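"O robô não sabe o que é um sapato", diz Etelka Gulyás, e ri — faz anos que repete isto aos programadores novos da Estetti. Recebeu-me com café e com muita paciência para explicar o planeador de movimentos do projeto Brevden, que coordena dois braços sem que um espere sempre pelo outro. 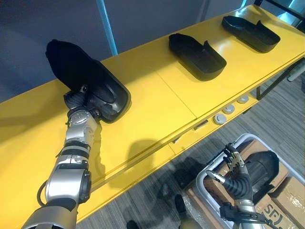
Dois braços, a mesa amarela e as formas pretas.

"A câmara dá-nos uma ideia geral, mas de perto é outra conversa", conta ela. O módulo de perceção foi reescrito 2 vezes, e a versão atual recalcula a trajetória a cada 27 milissegundos.
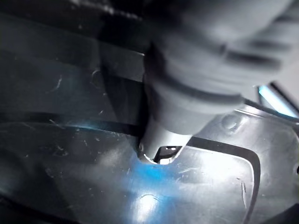 Campbell acha, pelo contrário, que se confia demasiado na visão e que o controlo de força devia mandar mais. Etelka dá-lhe metade da razão, com carinho.

O que a encanta são os materiais moles, que "mudam de ideias a meio do caminho" e obrigam as duas mãos a negociar.

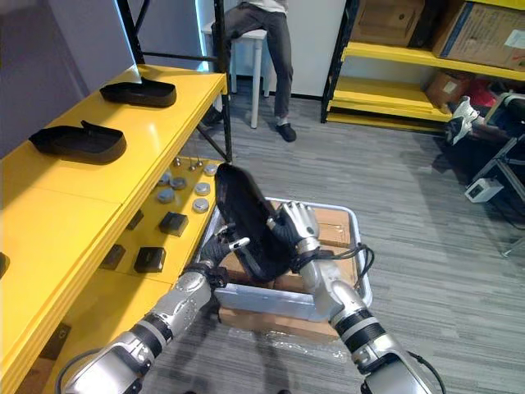 Duas mãos e um sapato

"Prefiro um planeador que hesite", diz-me já à porta, e volta para os seus registos.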